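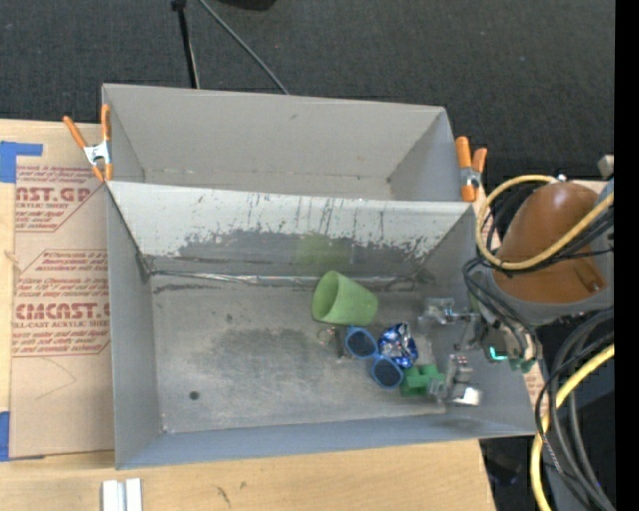

Case fit and wear, silicone batch 4, November

Carried on from the last entry. Vallejo moulds are back from regrinding and the first shots came off on Wednesday. Task for this week: check fit on the flat-back handset body, repeat the button force readings, start the abrasion run on the Plenus rig, and decide whether the Greso compound is worth a second order.

Fit

Cases conditioned overnight on the rack before measuring. Last time they were measured straight out of the mould and the numbers drifted for the rest of the day, so ignore anything in the old sheet marked "same day".

Long sides now sit flush. Top edge still lifts at the corner nearest the power button when the handset is pushed in bottom first. Pushed in top first, no lift. Customers will do it either way, so this counts as a fault. The lip at that corner looks thin compared with its opposite number. Suspect the regrind took more off one side of the core than the other, but I have no section to prove it. Cut one up tomorrow, along the short side, and measure the lip at both corners.

Charging port opening: standard cable seats fully. The thicker braided cable goes in but the collar of the plug rubs on the lower edge, and after repeated insertion the silicone there has gone matt. Opening needs to grow downwards, not sideways. Sideways growth takes material from between the port and the speaker slots and that bridge is weak enough already.

Camera opening: no shadow in test shots with flash on, matt black or clear. The white pigment does give a haze in the corner with flash. Same result as the previous batch, so it's the pigment bouncing light and has nothing to do with the moulds. Either chamfer the opening or stop offering white with this body. Chamfer is a tooling change. Leave it open for now.

Button force

Readings taken on the small gauge with the round tip. Volume buttons fine in both compounds. Power button in the Greso compound is stiffer than in our usual one and you can feel it without the gauge. It still operates every time with a thumb, but a side press near the end of the button does nothing on several of the cases. Options:

- thin the membrane behind the button
- add a relief groove round the button, as on the old Zokska cover
- leave the shape alone and drop to the softer grade

Groove is my preference. It worked on the Zokska and we have the cutter. Thinning the membrane was tried on an earlier body and the buttons tore at the ends.

Abrasion

Plenus rig set to the denim pad, light load, 2000 strokes per case. Pad changed between compounds. Results by eye under the desk lamp and then with the gloss meter:

Usual compound: polish visible on the back panel, edges dull, no loss of print.
Greso compound: less polish, edges unchanged to the eye, print beginning to lift at the start of the logo.

So the Greso material wears better and holds ink worse. Supplier sheet says to wipe with solvent before printing. We did not do this, we used the usual dry wipe. Not a fair result for the print and it should not be quoted to anyone until repeated with the solvent wipe.

One case left running by mistake after the others came off. Counter showed 3709 strokes when I stopped it. Kept it in a labelled bag because it is the longest run we have on this compound. Print gone at the first letter, patchy after that. No splits at the corners, no change in fit. Useful as a rough upper mark but the load was not checked during the extra strokes, so it stays out of the table.

Dust pick-up

Still no proper method. Tried pressing each case into the lint tray under the flat weight and weighing before and after. The balance is not good enough for this; repeats on the same case differ as much as one compound differs from the other. Going by eye, the Greso compound picks up less on the back and the same in the corners. Ask whether the other site still has the finer balance before spending any more time on it.

Drop

Not started. The release clamp is slipping and lets the handset turn before it falls, so it lands on whichever corner it likes. New pads for the clamp jaws are on order. Dummy handsets are ready, weighted to match the real one. When the clamp is fixed, start with corner drops on the power button side, given the thin lip there.

Stock check for the repeat

2 unopened tubs of the Greso compound left, enough for the repeat print and one set of drop samples if nothing is wasted purging the machine. Run the dark colour last. The purge after black took far too much material last time and there were still grey streaks in the clear.

To do

- section the thin corner, photograph next to a ruler, add to the batch folder
- redraw port opening with the lower edge moved down
- groove cutter: find it, check the tip, trial on scrap first
- repeat print with solvent wipe, leave a full day before abrasion
- fit new clamp pads
- rename the gauge files, two of them have the same title

Decision on the second Greso order waits for the repeat print. If the ink holds, order. If it doesn't, the better wear figure is no use to us on printed cases, and the plain ones don't sell in enough quantity to carry a separate compound.

Gloss meter tile is scratched along one side. Use the other half when zeroing.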